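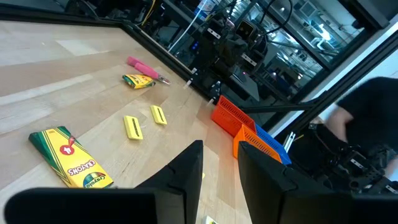 Slide 1. My talk is about what happened to the jobs on the returns bench at Skindthorpe after we put arms on it. I'm Nyokabi Kirui, I run the floor there on days, and I was on that bench myself before I ran anything. We take back store returns for craft and school goods, open the cartons, sort what can be sold again and send the rest on. A single carton can hold almost anything. On the table there's a Crayola crayon box, a crumpled Crayola package and a tool with pink handles, with three plastic baskets at the far edge, and that mix is a fair idea of why this bench was the last one in the building to get any automation.

(Leave the slide up. Wait for people at the back to sit down.)

Slide 2. The bench before. Twelve people over two shifts. You stood, you reached, you dropped things in baskets. On a normal day the bench cleared 3,000 items. The reaching was the problem. Most of our sick days came from shoulders and wrists, and people moved off the bench as soon as another job opened up. New starters got the bench because it was the job that was free.

Slide 3. What we bought. The arms came through Tuominen, and the sorting software is called Tilis. I'm not selling either one. Price questions go to Subira Ondieki, who signed for them. She's in the second row.

The first arms went live in April. We ran them on one table and kept the other tables as they were until the crew on the first table said they were ready to move on. That took longer than the plan said. I'd do it the same way again.

Slide 4. What the arms do and don't do. They pick an item and put it in a basket. Boxes and blocks are easy. Soft packets, torn packets and anything lying under something else are harder. They don't decide if a thing is fit to sell. A person does that, on every item, and that was agreed in writing before we signed.

(If someone asks about speed: the arm is slower than a good sorter on a good hour. It is the same at four in the afternoon as it was at eight.)

Slide 5. What changed for the crew. This is the main slide, take it slowly.

Nobody on the bench was let go. Twelve people before, twelve now — but only five of them sort. Four check condition and grade, and three look after the cells. Looking after a cell means clearing jams, swapping finger pads, resetting after a stop and reaching in when something has rolled where the arm can't get at it. We rewrote the stop procedure twice. The second version is on one sheet of paper and people use it.

In the first month we logged 222 stops. In the latest month it was 112. Most of the drop came from the crew changing how cartons get tipped out. The software people helped too, but the tipping was the crew's idea and I want that said.

Slide 6. What got worse. Talking. On the old bench you worked shoulder to shoulder and you talked all day. Now people stand farther apart and there's a fan noise. Two people told me they missed it, and one of them moved to packing. We shifted the grading desks so they face each other and that helped a bit.

Pay was the other one. For the first while, cell work was paid at the sorting rate. It's a different job with more to learn. We fixed the rate, and we should have fixed it before the arms were switched on. If you take one thing home for your own site, take that.

Slide 7. Training. Three days off the floor, then two weeks paired up. Drutum did the safety day. The rest we taught ourselves, and the best teachers were the people who had already been through it. Don't put the training on overtime.

Slide 8. Questions. Ten minutes. The handout has the stop sheet on the back, and the rate table is on request from Subira.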